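Draining Small Pieces on a Slotted Tray

Step 1. Cover the table
Lay a sheet of white paper over the tabletop. Leave a strip of wood bare along the far side if the sheet runs short.

Step 2. Place the tray
Put the oval tray near the middle of the paper, slotted floor facing up. A low rim is easiest to reach over.
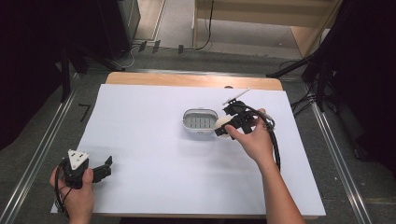 Step 3. Fill it
Set the pieces down one at a time, 2 fingers apart – no stacking. Rinsed pieces need 50 minutes.

Step 4. Clear up
Lift the tray straight up and fold the paper inward.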